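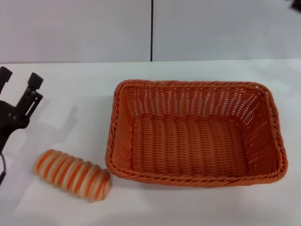

Kerstin Wikström finds the Tuvell hardness tester slow, and told me so before I had unpacked ours. Her readings on annealed brass agreed with her old bench machine to within two points, but each indent took her the better part of a minute, and she would not buy a second one.

4 min read

I have now had the Tuvell for most of the summer and my view is a little kinder, with reservations that depend on what you test.

It is a benchtop micro-Vickers instrument with a manual stage, a motorised turret and a dwell time adjustable from five to 60 seconds. Loads run from 10 g to 1 kg. The optics are a 10x and a 40x objective, and measurement is done on screen by dragging four lines to the corners of the indent. There is an automatic mode as well, covered further down.

Setting up

Levelling took longer than the manual suggests. The feet have a coarse thread and the spirit level supplied is too short to be of use, so I used a machinist's level across the stage. The instrument is sensitive to vibration at loads below 50 g. On an ordinary bench next to the polishing wheels, scatter at 25 g was unacceptable. On the granite slab it settled down.

The calibration block supplied was marked 202 HV. At 500 g and a ten-second dwell, the mean of my first set was 204, with the lowest reading at 199. That is good enough for routine work. I repeated the set in July after moving the instrument and got the same mean.

Steels and aluminium

Most of our samples are cold-rolled low-carbon sheet and a precipitation-hardened aluminium. The aluminium came out at 137 HV in the peak-aged condition, where I expected it. A quenched and tempered steel from Darius Furtună's batch gave 356 HV at the centre and slightly less near the surface, consistent with some decarburisation. Both were mounted in cold resin and polished to one micron.

At high hardness the picture is less tidy. A carburised case layer gave single readings as high as 1258 HV at 25 g, well above anything credible for that steel. The indents were so small that a misplaced line on screen shifted the result by a large margin. At 300 g the same layer read sensibly. Use the lowest loads only if you have no choice, and report the load with every figure.

Automatic measurement

It works on a clean, evenly lit, well-polished surface. On etched samples it picks up grain boundaries as indent corners and returns nonsense without any warning. I leave it off for anything two-phase. The Sornness machine I used previously had the same fault but at least flagged the doubtful ones.

Software

Results export to a plain text file, one line per indent, with coordinates. Depth profiles have to be assembled by hand. The stage micrometers are read by eye and typed in, and there is no check that the spacing between indents meets the usual minimum. The program also forgets the chosen dwell time when it is closed.

Verdict

Accurate at 300 g and above, usable at 100 g, poor value below that. The optics are better than the price implies and the frame is stiff. Buyers who run long traverses across welds should look for a motorised stage. For a teaching laboratory, or a workshop checking heat treatment a few times a week, I would recommend it, with a better level and a second reference block added to the order.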